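Lernus Buckwheat and Rye Bread Mix

Lernus Buckwheat and Rye Bread Mix makes a dark, close loaf with a slightly sour taste. It is milled and packed by Kiiskinen and sold in the UK by Prirnari. The mix contains wholemeal rye flour, buckwheat flour, dried rye sourdough, malted barley and salt. Yeast is not included. Because of the rye and barley it is not suitable for anyone avoiding gluten.

Each bag makes 2 loaves in standard loaf tins. You will need to add warm water, dried yeast and a spoonful of oil or melted butter. The dough is much wetter than ordinary white bread dough and does not need kneading. Stir it well with a strong spoon, scrape it into a greased tin and smooth the top with a wet hand.
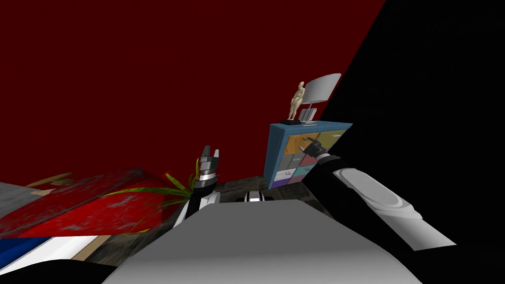

Leave the dough in a warm place until it reaches the rim of the tin. Rye is slow to rise and this can take nearly 2 hours in a cool kitchen. Bake until the loaf comes away from the sides and sounds hollow underneath. Let it cool completely before slicing, preferably overnight, or the crumb will stick to the knife.

The loaf keeps for several days wrapped in a cloth. It also freezes well in slices, with baking paper between them. Customers who use the Usania bread machine should choose the wholemeal programme and make half the bag at a time.

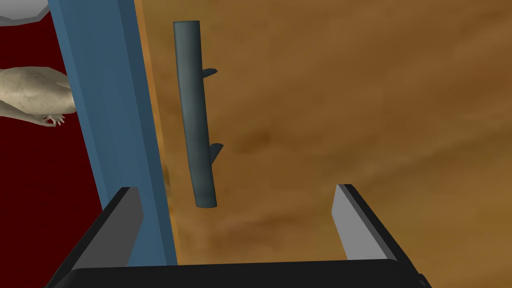 Branch-like piece on the brown surface, with the blue beam to the left.

Storage: keep the bag closed in a cool, dry cupboard. Once opened, use within 9 weeks. Buckwheat flour can turn bitter if it is kept near the oven.

Bag weight: 2000 g
Product code: 126
Allergens: rye, barley. Packed on a line that also handles wheat and oats.
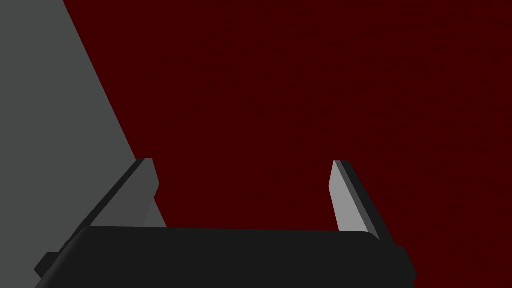 Dark red surface with grey at the left, gripper open.

Bags are sent by standard parcel post. Unopened bags can be returned for a refund if the seal is intact. We cannot take back opened flour.

Page last updated 20/02/2019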